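I get asked a lot whether machines can do chores yet. I run the linen side of a small guest house business, so I have an interest in the answer. A few posts on it.

Short version: some chores, in some rooms, at a pace you would not pay a person for.

Washing and drying were solved long ago. You load a drum, press a button and walk off. What's left is everything on either side of the drum, and that is where our wages go.

We got through 1,983 towels in October last year. Every one was washed by a machine and every one was folded by hand, mostly by Hermine Steiner and me.

Floors are nearly there. The Vona we bought does the long corridor well enough. It won't do stairs and it eats the fringe on the landing rug, so the landing rug has gone.

Dishes are half there, same as laundry. The machine washes. Somebody still scrapes, stacks and puts away.

Folding is the one I keep watching. A plate is the same shape whichever way you pick it up. A towel isn't. Lift it by one corner and you have a different object from the one that was lying on the table.

Tahsin Rathnayake, who used to fit ironers for hotels, puts it more bluntly. He says the big laundry folders work fine as long as a human feeds them a flat edge, so the human is doing the clever bit.

Two arms seems to be the sensible layout for small cloths. One arm can drag and pinch, but you want a second to hold the other side.

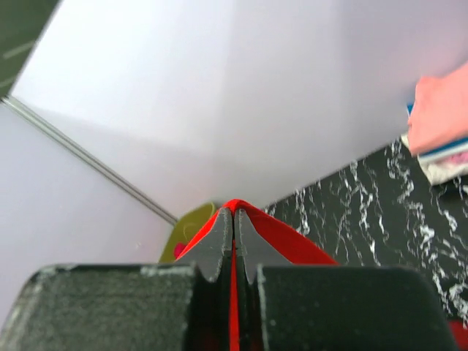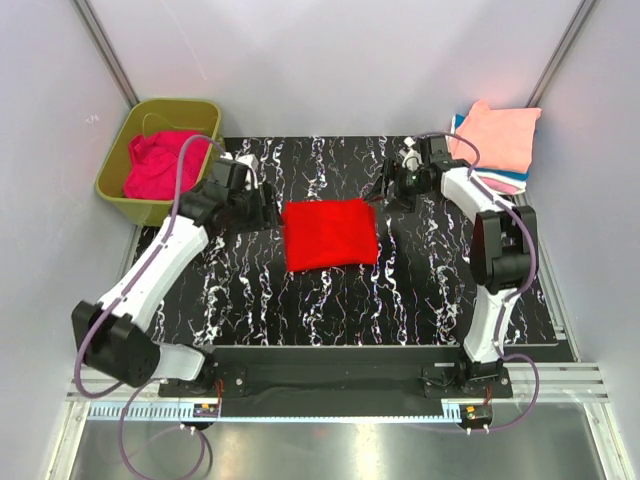 Getting hold of one layer and leaving the one under it is the bit I'd want to see done all day long. I do it by feel and couldn't tell you how.

Then there's speed. On a good morning I fold a hand towel in four seconds. A machine could take 23 and still be useful to me, if it ran overnight and I didn't have to sit with it.

Sitting with it is the real cost. If I have to pull a stuck one out every few minutes I might as well fold.

Fitted sheets: no. Balthasar Wyss reckons within ten years. I have folded those for half my life and still end up with a ball.

Would I buy one today? No. Would I rent one for flannels and napkins, small square things, all one size? I'd think about it. We have a shelf free next to the dryer and a spare socket.

Off to do pillowcases now. There are 266 of them.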